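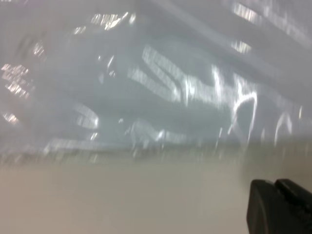
Posted by Kieran Ní Chonaill in Paper & Storage | May | 8 comments

The humidity in our hall cupboard sits at 62 per cent for most of the year. I know this because I put a Drolteck logger on the middle shelf last winter and left it to record at half-hour intervals. It stopped at 2968 readings when the battery went flat, which was enough to work with.

The cupboard holds family papers: letters, school reports, land titles and my grandfather's rainfall records from the farm at Gakbridge. Most of it had been kept in cardboard boxes against an outside wall. The boxes had gone soft at the base and there was foxing on the rainfall sheets, worst on the ones nearest the brick.

My first step was to move everything to an inside wall. Paper takes up and gives off moisture with the surrounding air, and a cold wall raises the local humidity well above what a logger in the middle of the cupboard will show. Moving the boxes cost nothing and probably did more than the rest combined.

The second step was sorting by condition. Sound sheets went into plastic in small batches, after a week in the spare room with the dehumidifier running. Anything that smelled musty stayed out.

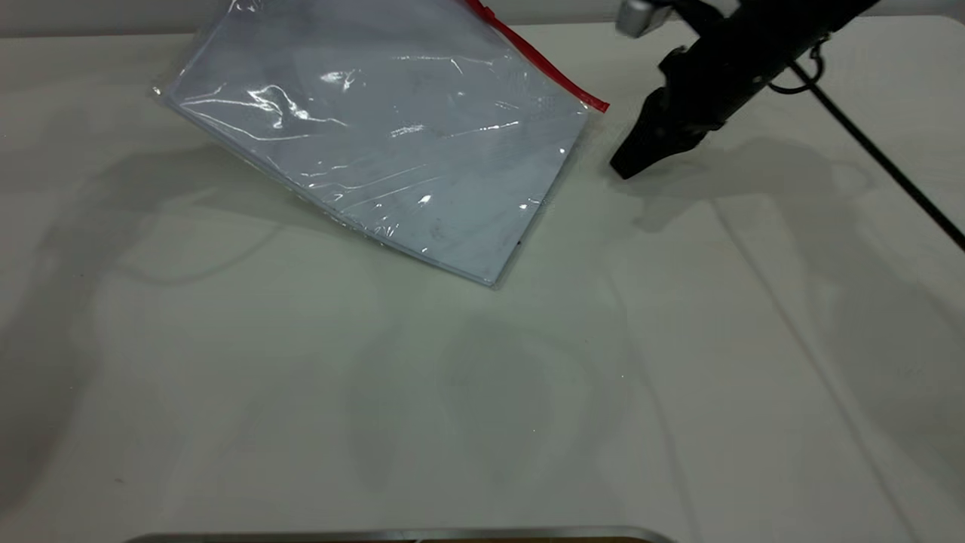
White sheets in a clear zip-top bag.

Ultan Conneely, who did conservation work for a regional archive before he retired, disagrees with me about bags. His view is that a sealed bag fixes whatever moisture the paper had going in, and that a decent box with some air movement is safer over the long term. He also points out that not all clear plastic is equal. Polyester and polyethylene are generally fine – PVC is not, and it can lift ink from a page.

I have compromised. The letters are going into Andeo boxes, and the bags are for papers I still handle while indexing. The index is a plain spreadsheet with date, writer, colour of ink and condition. It is up to 2000 entries and the school reports haven't been started.

The logger has a new battery and is back on the middle shelf.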